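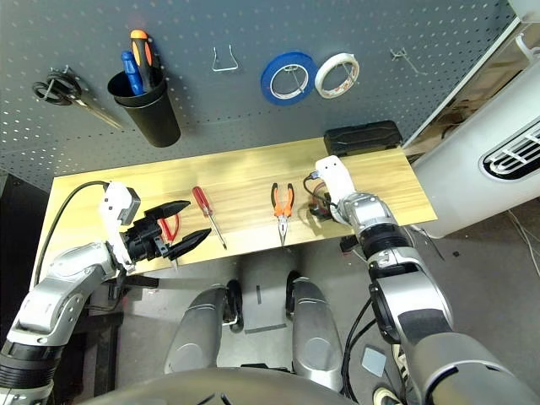 The Norham open workshop runs one afternoon a year, in April, and I'd missed it three times running, so this year I wrote it on the calendar in pen. From our place it's 80 kilometres, most of it behind a caravan. I arrived with strong opinions about caravans and ten minutes to spare.

Admission is free. You sign a book, somebody hands you a sticker that won't stay on a jumper, and you join a group. Ours was mainly retired people and one very bored teenager who perked up at the biscuits.

The building used to be the Molletti cannery, and on a warm day you can still smell a suggestion of tomato near the loading dock. The workshops came later. Clillilance has the upstairs, where they mend lamps and small heaters, and Pathirana has the long room at the back, where they fit out tool walls and benches for schools and community sheds. The tour does upstairs first. Upstairs is 54 steps, according to a sign at the bottom which I took as a warning and others took as a challenge.

The lamps were fine. If you like lamps you'll be in heaven. I'd come for the back room.

I have a pegboard at home. It has been up for six years and holds a calendar from a tyre shop and one paintbrush. So it was a bit galling to walk in and see what the stuff is for. Theirs is grey, with lighter holes in a nice even grid, and the things on it get used. Scissors with black looped handles at the left end, hung up by themselves. Beside them a black cup fixed to the board with two screwdrivers standing in it, an orange and black one and a shorter-looking blue one. I own that exact arrangement, except mine is a jam jar and it's on the floor.

Tape was the thing I took home. Two rolls, blue painter's and a white one, each on its own wire hook through the middle. At our house tape lives in a drawer, where it collects hair and loses its end. I stood looking at those two rolls for longer than was polite.

There were bare hooks as well, and a woman in our group asked what belonged on them. Nothing in particular, said our guide. They tell schools to leave a couple spare from day one, or the first new tool ends up on the windowsill and stays there until retirement. I wrote this down. I have a windowsill.

The bench under the board is a long pale one, pine by the look of the grain, with a black plastic case pushed to the back corner. Before anyone decides these people are saints, I can report a screwdriver with a see-through red handle lying out on the wood, and a pair of needle-nose pliers not far from it, orange and black grips, nose to the front. I was very pleased to see both of them. The guide's rule is that tools can lie out while a job is going and go home at knock-off. I asked what happens if the job goes for six years. She moved the group along.

Question time got bogged down in hooks. One man wanted to know whether the bent wire sort pull out when you grab the tape in a hurry. (They can, and you push them back in.) Another wanted to paint outlines around his tools and was gently talked out of it, on the grounds that he'd buy different tools. We were told the stockroom has 3,000 hooks in it and I believe it, having heard somebody drop a tray.

Tea was in the old label store: urn tea, lamingtons, a fruit slice that fought back. There's a sales table by the door. I bought a bag of hooks and a black cup, and was talked into a raffle ticket, number 493, which didn't win the lamp. I wasn't heartbroken.

A few practical bits. Parking is on the gravel behind the dock and fills up by two. Upstairs is stairs only, though they'll let you wait in the back room if your knees aren't keen, and frankly you'd have the better afternoon. Wear closed shoes, they do check. Toilets are across the yard and the light switch is outside the door, lower than you'd think.

The tyre shop calendar has come down. The hooks are still in their bag, on the windowsill.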